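Teaching the arm to pick up a towel: setup and first grasps

This is part two of my notes from the Clulon build in our shared workshop. In part one, Igor Koubek and I mounted the arm and checked the joints. Now we want it to take a towel from the table and lift it. Cloth is harder than blocks, because it never lies the same way twice.

What you need before you start:

A working arm with a two-finger gripper
A flat table covered with plain cloth, one color
A small terry towel in a color that is very different from the cover
A fixed camera which sees the whole table
The control program from part one, already tested without load

Step 1. Cover the table. Pull the cloth smooth and let it hang a little over the edges. If there are wrinkles, the fingers can catch them together with the towel. I made this mistake for a whole Saturday.

Step 2. Set the table height. Lower the closed fingers slowly until a sheet of paper just slides under them with small resistance. Save this height, then add 3 mm. The program must never go below this value. Write it also on tape and stick it to the controller, so the next person does not need to search for it.

Step 3. Throw the towel. Do not fold it nicely. Drop it from the height of your elbow and leave it as it falls. You want a high place somewhere in the heap, with folds that stand up.

Step 4. Choose the grasp point. For the first tries, do it by hand: drive the arm above the highest fold, turn the gripper so the fingers stand on both sides of it, and go down with the speed at 37 percent. Stop when the tips are inside the fold, then close.

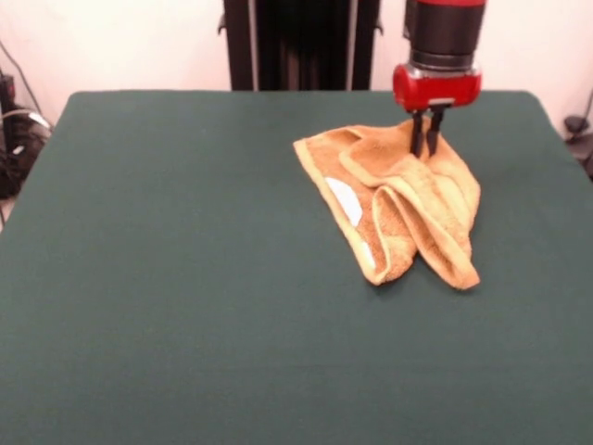 Step 5. Lift slowly and wait two seconds at the top. If the towel slides out, go deeper next time - but only by a few millimeters. More closing force helped us less than a better fold. Marcela Vlček suggested thin rubber on the tips, and with smooth fabrics I would try this first.

Step 6. Save the position and the result of every try, also the bad ones. We stopped at 105 tries and had enough to see which folds are good. If you want to train a model later, plan for 500 or more.

One warning about cables. Keep them behind the table and tie them with some slack, then move the arm through its full range by hand before you switch on the power.

In part three I will write how to choose the grasp point from the camera picture.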